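Demonstration gathering (robot learning)

Demonstration gathering is how a learning robot gets its examples: a person does the job, and the motion gets saved. I picked it up at Saltent, where Danai Konstantinidis had me carry a gripper in each hand (my wrists complained for days!). Our first set had 299 takes, and by December we were up to 3,655.
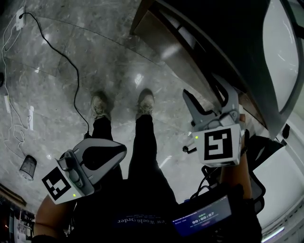

Short takes are easier to sort, so we kept ours short and tossed any with a dropped object.

See also: Teleoperation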